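Ticket: Cell 2 / PC assembly arm / wrist camera drops out during vertical moves
Opened by: Afroza Akanda
Assigned to: Ulises Villanueva
Site: Prurstead, assembly lab
Priority: Medium
Status: Closed

Symptom as reported

Camera feed from the wrist goes black when the arm lowers into the tower. The controller logs "stream timeout, 700 ms" and goes to protective hold. The feed comes back within a few seconds if the arm is jogged up to the clear height. Arm joints report no fault. Gripper stays powered. The fault is intermittent and more common late in the shift.

Setup

Standard desktop job: tower on its side on the slatted table, side panel off, parts in the gray fixture to the left. Program is Munshi, current release. Approach speed 200 mm/s, reduced below the case rim. Camera mounted on the gripper, short connector into the side of the wrist, long cable looped behind the arm.

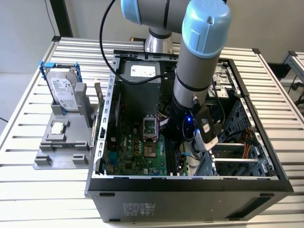 Log

Entry 1, Villanueva
Ran the approach with no part in the gripper, 18 cycles, socket position only. Two timeouts, both near the bottom of the stroke. No timeouts with the arm held still at the same depth. Points to a cable or connector, so I did not touch the network settings.

Entry 2, Villanueva
Checked switch and controller ports anyway at Floor's request. No errors on either. Swapped the patch lead between the controller and the switch. Fault still present on the next run.

Entry 3, Meijer
Please confirm the wrist offset was not changed in the last update. Line 2 had a similar complaint in May and the cause was a rotated tool flange, which pulled the cable tight at one end of the move.

Entry 4, Villanueva
Offset matches the saved file. Flange marks line up. With the arm in freedrive I lowered the wrist by hand and watched the cable. Slack is fine at the top. At socket depth the loop tightens and the connector at the wrist takes a side load. Pressing the connector lightly with a finger reproduced the timeout three times out of four.

Entry 5, Villanueva
Power off, brake check done, connector removed. One latch ear on the plug worn. Contacts clean. Replaced the short cable with a Lonel spare from the cabinet. Moved the first cable clip farther up the arm to give more slack at the wrist. Second clip left where it was.

Entry 6, Akanda
Can this be tested with a memory module before release? The module pick turns the wrist farther than the socket approach does and I don't want a second ticket for the same thing.

Entry 7, Villanueva
Agreed. Memory steps run at reduced speed with the E-stop held. Camera feed watched on the pendant the whole time.

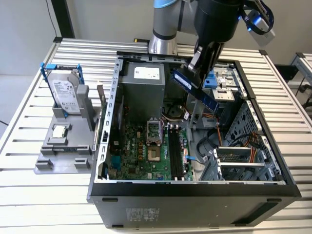
Memory module in the gripper over the open case.

Entry 8, Villanueva
No timeouts on the memory steps. Repeated the socket approach from Entry 1, same count, no timeouts. Cable loop does not touch the case rim at any taught point. Returned to normal speed and ran a full job. Clean log.

Entry 9, Ranasinghe
Camera calibration checked after the cable change. Error is inside the limit, no recalibration needed. Copied the log to the Gollon share.

Resolution

Worn latch on the wrist camera connector, made worse by a cable clip set too low on the arm. Short cable replaced, clip moved.

Follow-up

Add wrist connector latch to the monthly check sheet (Savolainen).
Order 2 spare short cables. The cabinet is now empty.
Mark the new clip position on the arm with paint pen. Done.
Check clip position on the other cell at next planned stop. Open, moved to its own ticket.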